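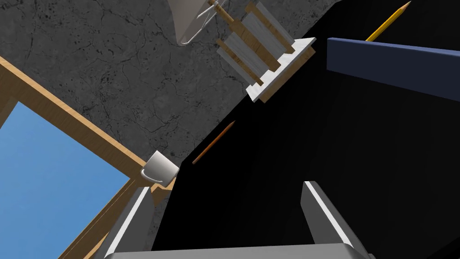 6. SURFACE FINISHES AND VISITOR COMFORT

November
By the Clusach Public Interiors Group

The survey of reading rooms in the Brirnari district drew 3568 completed forms. Visitors were asked to rate the floor, the walls and the furniture of the room they had just used, and to say how long they had stayed. Forms with no length of stay were kept for the ratings but left out of the time analysis.

Floors received the lowest marks overall. Complaints concerned noise more often than looks, and they were strongest in rooms with hard, unbroken floors and high ceilings. Color played a smaller part than the earlier Odukoya study had led us to expect. Dark floors were rated as well as light ones when the tables were well lit, and poorly when they were not.

Surfaces with visible variation were judged more forgiving than plain ones. Many visitors used the words "warm" or "lived-in" for wood grain, and several used the same words for speckled gray floors. Figure 6 brings together a mottled, concrete-like gray, a light brown wood grain, a flat sky blue and a nearly featureless black in a single computer rendering. Plain black was the least liked finish on the written forms - it was described as heavy, and as difficult to keep clean.

Blue wall panels were present only at the Bondance branch. A total of 500 forms came from that branch, and the ratings there were higher for walls but no different for floors. Length of stay did not change with wall color. The branch also has newer chairs than the others, and the two effects cannot be separated with the present data.

Staff ratings were collected on a different scale and are reported in the next section.

Comments

Reader, 9:40 a.m.: Were the forms handed out on weekends too? Our branch is far louder on a Saturday.

Reader, 11:15 a.m.: I would like to see the chair ratings on their own. The old ones at our library are the main reason I leave early.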